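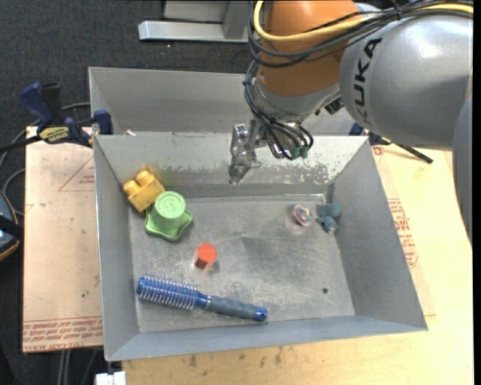 Label adhesion on cold cartons: changes to the receiving procedure

Receiving at the Lukanell building logged 733 cartons with lifted or missing labels in the quarter ending in May. Most of them came through dock door 2, where refrigerated trailers unload. Dry freight handled with the same label stock had very few failures.

Shireen Mokoena compared two adhesives on the cartons we use most. The first is the general-purpose acrylic we have bought from Farkance for years. The second is a rubber-based freezer grade from Jovness. Labels were applied by hand to cartons straight off the trailer, pressed with a roller, and checked after one hour and again the next morning. The acrylic held on dry board at room temperature. On chilled board it lifted at the corners, and on cartons with visible condensation it often came away whole. The freezer grade held on chilled board but did no better on a wet surface. Neither adhesive is rated for application over water.

Recycled board was a second factor. Its surface sheds loose fiber, and a label that fails there usually takes a layer of fiber with it. Failures of this type should be coded as board failures in the log. Until now they have been entered under adhesive, so the older totals cannot be split.

The following applies to all shifts.

Use freezer-grade stock for anything received through door 2. The rolls have a blue core and are kept in the cage next to the label printer. Leave the general-purpose rolls at the other doors.

Wipe the label area with a dry cloth if moisture is present. Do not use the alcohol wipes, which soften the print on preprinted cartons.

Place the label on a flat panel at least 31 mm from any edge or tape seam. Labels wrapped over a corner are to be removed and reprinted.

Roll once in each direction with firm pressure. Full bond takes up to a day, so keep stretch wrap from dragging across fresh labels.

Printer darkness has been raised one step for the new stock. If bar codes look swollen or fail to scan, return it to the previous setting and tell Thandeka Ngcobo, who has the spare printhead and the Chan verifier. Old rolls with a torn liner can be scrapped without a form.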